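How do I get a musty smell out of a shared break room?
Posted by Efua Sarpong in Home & Workplace, September 2026

Hi all! I rent a desk at a small shared office (the Banton building, if anybody local is reading) and somehow I've become the person people complain to about the break room. It smells. Kind of like old towels with a bit of banana in there? I've mopped with the regular lemon stuff twice and it's nice for an evening, then it creeps right back.

The floor is white tile and we've got black mats down on top of it. One window, which sticks. I've been through the fridge and it's clean, I swear.

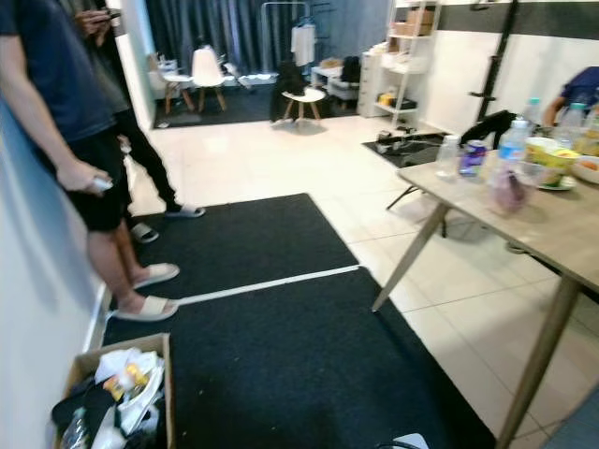
My budget is basically whatever is in the coffee jar, so please no "hire a company" answers. I did buy one of those Trillik plug-in fresheners and now it smells like old towels and fake vanilla, so that was a waste. What would you try first?

Walid Haddad
Mats. I'd bet money on it. I ran the kitchen at a community hall for 6 years and every time we had a mystery smell it was something flat lying on the floor that never got lifted up. Water from mopping runs underneath and just sits there, and you're mopping right up to them and adding more every time.

Pull them up, take them outside and scrub both sides with dish soap and warm water. Rinse really well. Then hang them over a railing until they're dry all the way through, and I mean overnight, longer if it's humid. While they're out, go over the tile and especially the grout with baking soda paste and an old toothbrush. It's boring but it works!

Also get your trash on a schedule. Food wrappers and bottles with a sip left in them get ripe fast, and a cardboard box is a terrible thing to put them in. Cardboard soaks up everything. Get a bin with a lid (ours was a Hellby, nothing fancy) and wash it out when you change the bag.

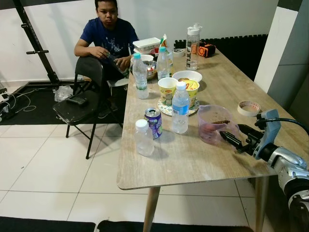 Last one, do the table and the chairs too. Undersides as well. People wipe the top and forget that sticky fingers grab the edge and the chair backs all day long. Warm water, a drop of soap, dry it off after so you don't soak the wood.

Darnell Nguyen-Tran
fix the window

Akua Kpodo
Walid covered most of it so I'll just add the drain. If there's a sink in there, pour a kettle of hot (not boiling, if your pipes are plastic) water down it and see if the smell changes. Ours went funky in January when the heat was on and the trap under a sink we never used had dried out. Running the tap for 2 minutes fixed it and I felt pretty silly.

And unplug the vanilla thing, you'll never find the source with that going.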